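Storage is part of the floor area

Brândușa Sârbu
4/4/19

The planning statement for the Brirthorpe flats gives a usable area for every dwelling, and in every case the figure includes the floor under the fitted cupboards. This is allowed. It is also the reason two flats with the same stated area can differ so much in what can be done inside them. My argument is that storage should be stated as a separate volume, in litres, on the same line as the floor area, and that a seller or landlord who leaves it out should be treated as having left out the number of bedrooms.

The present practice treats storage as a feature. A listing will say "ample storage" or "fitted units throughout", and neither phrase can be checked. Floor area can be checked with a tape in ten minutes, and disputes over it are usually short. Storage could be checked in the same way, but the reader is given no figure to check against.

Take the smallest plan at Brirthorpe. The drawings show a hall cupboard, a wardrobe recess and a run of base units in the kitchen. Taking internal dimensions from the drawings and deducting the boiler, the pipe boxing and the space behind the sink, I get 2,328 litres. The external dimensions of the same items give a little over 3,000. A tenant who plans from the outside of the cupboards will be short by more than a fifth of the expected volume, and will find this out with boxes in the hall.

The loss comes from several places. Carcass panels take up thickness on both sides. Drawer boxes are narrower than their fronts, because the runners need clearance, and shallower than the carcass, because the back is set forward for services. The vertical loss is worse. A drawer front 225 mm high may cover a box with sides less than half that height, and anything taller than the gap catches on the rail above. Makers are not hiding any of this. Both Iranent and Cerkine print internal box heights in their trade tables. The figures are lost between the trade table and the person who will use the drawer.

The usual objection is that volume is a poor measure, as a litre above head height is worth less than a litre at the waist. I accept the point and do not think it counts against publishing. A square metre under a sloping ceiling is also worth less than one in the middle of the room, and the trade dealt with that by agreeing a minimum headroom. A similar rule would work for cupboards. Count what lies between knee and shoulder height in full, count the rest at half, and state the rule used. Any fixed rule would do, provided that all sellers apply the same one.

A second objection is cost. The Chaturvedi paper on small dwellings, which circulated last September, put the measuring work for a scheme of 366 flats at two days for one person, given that most of the flats repeat a few plans. I have no reason to dispute this. The drawings exist and the unit schedules exist. The work is multiplication, followed by a site check on one flat of each kind.

A third objection, raised less often, is that a published figure would push designers to add cupboards at the expense of rooms. It might. At present the pressure runs the other way, as a cupboard costs money to fit and earns nothing in the stated area that bare floor would not. Removing the door, the shelves and the frame leaves the headline figure unchanged. A measure that cannot tell a fitted cupboard from an empty corner will tend to produce empty corners.

I would add one smaller requirement. Where drawers are fitted, the clear opening distance should be given as well as the volume. Part-extension runners leave the back of the box under the worktop, and the contents there are reached by feel or not at all. Full-extension runners cost more and recover that depth. 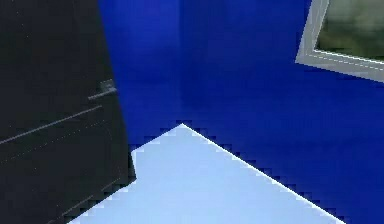 The opening distance also fixes how much floor must be kept clear in front of the unit, and in a narrow kitchen this can decide whether two people are able to pass. It belongs on the plan, drawn as a dashed line in the same way as a door swing.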